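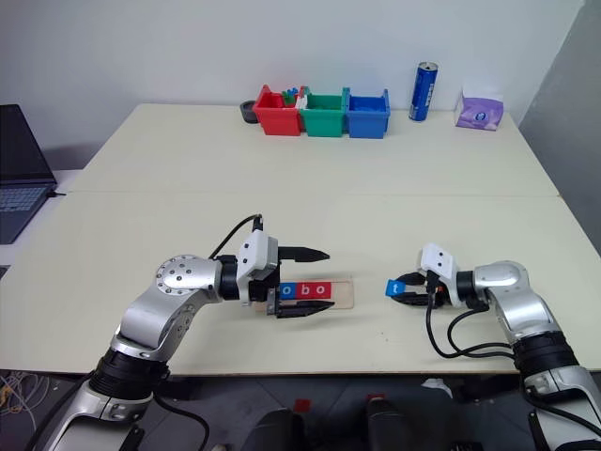 Nesevwood Learning Materials – Workstation Safety Checklist
Area: Two-arm assembly table, Jalali wing
Completed by: Golnar Asadi, Shift Safety Lead
Period: August

1. Emergency stop within reach of the operator's chair
Pass. Tested at start of shift.

2. Cables clear of arm travel
Action required. Cables at the right gripper hang in loops alongside the arm. Secure before the next speed increase.

3. Floor free of trip hazards
Action required. Loose wires at the lower left to be tied and covered.

4. Table surface limited to work items
Action required. Drink can and tissue box to be removed. Parts bins may remain at the far side.

5. Arm speed limit
Pass. Set at 50 percent while staff are present.

6. Operator training current
Partial. Former hand sorters have completed the Drokell course, module 393. Two night staff have not.

7. Workload and posture
Comment: Staff report less wrist strain since letter tiles were moved to the arms, but longer periods of sitting and watching. Rotation every 80 minutes is now in effect – supervisors must record each change.

8. Staff consultation
Comment: Operators asked who may pause the arms when a tile is misplaced. Any trained operator may do so, without prior approval. Notice 390 will be reissued to state this.

Open items to be rechecked before the evening shift at 6 p.m.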